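Thread: Marker cube rules, are we all doing the same thing?

Arain_bench
Our house rules for hand-held gripper sessions now run to 10 pages, and rule 6 says every cube gets checked before every take. Every take! We did 200 last week. I can recite rule 6 in my sleep and apparently have.
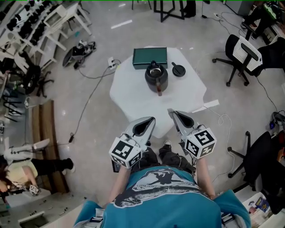
I'd settle for a check at the start of each block and another after any knock. Does anyone go further than that and still get lunch?

gultham_pete
We do every take. You stop noticing after a while, like tinnitus.

Eun-seong Wi
Block checks are fine if people own up to knocks. Ours didn't. We binned 2,000 takes in June over one cube that had shifted on its mount, and the log said "all fine" right down the page.

Arain_bench
Ouch. So the rule is really about the log.

heko_fan
Disagree. The rule is about fingers. Handle the cube by its edges and keep your palm off the printed faces – smudged markers track like a drunk wasp. 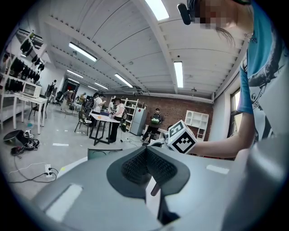
Gripper pads in front, marker cube held up just above and to the right of them.

gultham_pete
Edges only is a lovely idea until you've got a gripper in each hand.

Eun-seong Wi
Then put one down. The Guredico checklist has that as step one and I've never seen anybody do it.

Arain_bench
Adding it as rule 11. Sorry, everyone.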